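私たちについて

Otdale(オットデール)は、人の手の動きをロボットに教える仕事を専門にしている会社です。作業者が手元の操作アームを動かし、作業台側のロボットアームがその動きをなぞります。そのときの関節の角度、グリッパーの開き具合、カメラの映像をまとめて記録し、学習用データとしてお客様に納めています。自社でロボット本体の製造や販売は行っていません。

はじまり

創業時のメンバーは3人で、もとは工場向けの教示作業を請け負っていました。教示ペンダントで位置を一点ずつ登録していく仕事です。金属部品や箱であればこの方法で足りますが、布のように置くたびに形が変わるものは扱えません。ある取引先からタオルの仕分けについて相談を受け、遠隔操作による教示に切り替えました。現在は布類の案件が売上の中心になっています。

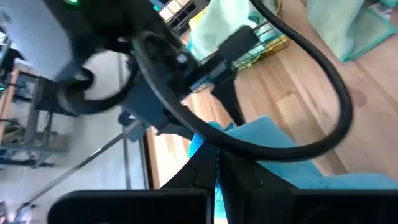

布をつまむグリッパー。手首側のカメラから

現在の体制

社員は12人です。操作を担当するオペレーターが8人、残りが機材の整備とデータの確認にあたります。オペレーターの前職は縫製、クリーニング、介護などさまざまで、ロボットの経験は採用の条件にしていません。入社後は練習用の課題を100回こなしてから、お客様の案件に入ります。

教え方について

布の課題では、端を見つける、つまむ、持ち上げる、広げる、折る、という順に動作を区切って練習します。両手の作業は左右のアームを一人で操作します。二人で片腕ずつ受け持つ方法も試しましたが、持ち替えのタイミングが合わず、やめました。

軽い課題では、操作アームを使わずにロボットの腕を直接手で持って動かすこともあります。この場合はカメラに人の手が映り込むため、動きだけを先に記録し、あとから同じ動きを再生して映像を撮り直します。 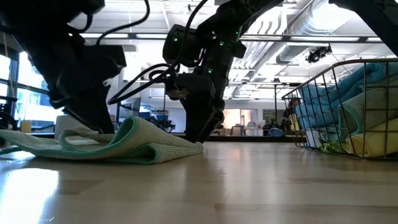
つかみ損ねた回や途中でやり直した回も、消さずに印をつけて残します。失敗から立て直す動きがほしいというお客様が増えたためです。成功した回だけをご希望の場合は、納品時に分けてお渡しします。布の種類、置き方、照明の条件は案件ごとに打ち合わせで決めます。

主な取り組み

Dirnby(ディルンビー):リネン類の折りたたみデータの収集。継続中。
Dewan(デワン):社内で使っている記録・確認用ソフトウェア。外部への提供は行っていません。
Jondton(ジョンドトン)作業場:布類の課題を行う拠点。見学は事前にご連絡ください。

ご依頼について

対象物の現物をお送りいただければ、試し撮りのうえで見積もりをお出しします。お預かりした品物は、納品後に返却します。食品と液体を扱う課題は現在お受けしていません。オペレーターの募集は毎年1月に行っています。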